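Does a Bigger Computer Mean a Faster One?
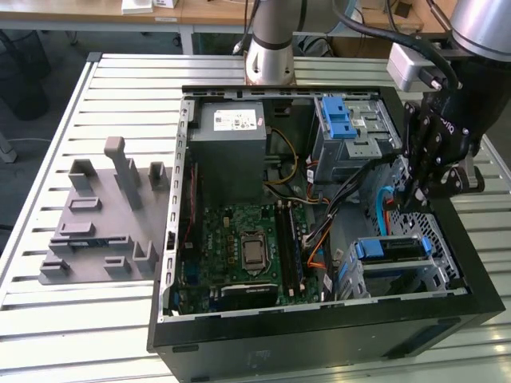 People often say a big desktop computer must be a powerful one. Be careful with that idea. A computer case is mostly a box for holding parts, and a lot of what it holds has nothing to do with speed. Take the side off a tower and you can check for yourself. In this one, the gray block at the upper left is the power supply, and all it does is feed electricity to everything else. The gray metal cages on the right, with the blue plastic pieces, are there for drives. The part that does the sums sits in the silver square in the middle of the green board. It is small enough to hide under a cracker.

So what about memory? You may have heard that memory is where a computer "remembers" your photos. That isn't quite right. Your photos are stored on a drive. Memory, the long thin sticks near the silver square, holds only what the computer is working on at the moment. Turn off the power and it forgets.

Another thing you may hear is that more memory always makes a computer faster. Does it? Ximena Contreras teaches a Friday computer club in Brurport, and her students wanted to find out. They timed an old computer opening a drawing program. It took 40 seconds. Then they added a second stick of memory and timed it again. It took 40 seconds. The computer had enough memory already, so the extra had no work to do.

That was one computer and one program, so don't trust it too far either. A computer that is short of memory can speed up a lot when it gets more. If somebody tells you a part will make your computer faster, ask them two things: faster at what, and who timed it?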